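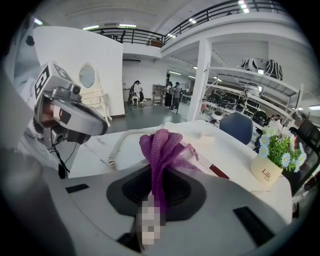

Figure 6.1 Curved gray housings, with a black oval recess and grooved pad in the lower one.

Chapter 6
Shells, Edges and Openings

Learning goals

After studying this chapter, students should be able to:
Explain why a curved wall can be thinner than a flat wall of the same stiffness.
Identify the main types of opening in a housing and the effect of each on strength.
Choose a suitable corner radius for a molded part.
Prepare a section drawing of a simple two-part enclosure.

Introduction

Most of the objects people handle each day are hollow. A kettle, a hair dryer, a desk telephone and a bathroom scale all consist of working parts held inside an outer wall. That outer wall is called the housing, or shell. It protects what is inside, gives the user something to hold, and carries loads from one point to another. Chapter 5 dealt with the choice of material. The present chapter deals with shape.

A flat panel is easy to draw and easy to measure, but it bends readily when pressed in the middle. The same panel given a gentle curve resists the same pressure with far less movement. Students can confirm this with a sheet of writing paper, which droops when held flat by one end and stands out firmly when its long edges are turned up. Eggs, bicycle helmets and car roofs all depend on this effect.

Curvature also has costs. A curved part is harder to inspect, harder to label and harder to clamp while it is being finished. Where two curved parts meet, a small error in either one produces a visible step along the joint. The designer must therefore decide where a curve is needed and where a flat area will serve better.

Openings

Few housings are complete shells. Slots, windows and recesses are cut or molded into them for many purposes, and every opening that passes through the wall interrupts the path of the load. Stress gathers at the ends of a narrow slot and at any sharp inside corner. A round or oval opening spreads the stress more evenly – one reason that ship and aircraft windows have rounded corners. A recess that does not pass through the wall is less harmful, although the wall around it must be kept at an even thickness if it is to cool without sinking.

Case study: the Brerano kettle

The Brerano kettle was first sold with a square lid opening. In tests at the Beltis works, 6 of the first 200 housings cracked at a corner of that opening. The designer, Svenja Berchtold, kept the wall as it was and enlarged the corner radius to 2 mm. A second run of 1000 housings was made in July and tested in the same way, with no cracks at the corners. Her section drawings are discussed in detail in Section 6.4, together with the later Grirnari version, in which the lid opening is fully round.

Key terms

housing, wall thickness, radius, recess, slot, rib, parting line, sink mark

Before you begin

Review the rules for section lines in Chapter 3. Bring to class one small household object with a hollow body. Sketch it from two sides and mark each place where the wall is flat, curved or open. Keep the sketches – they will be needed for Exercise 6.2.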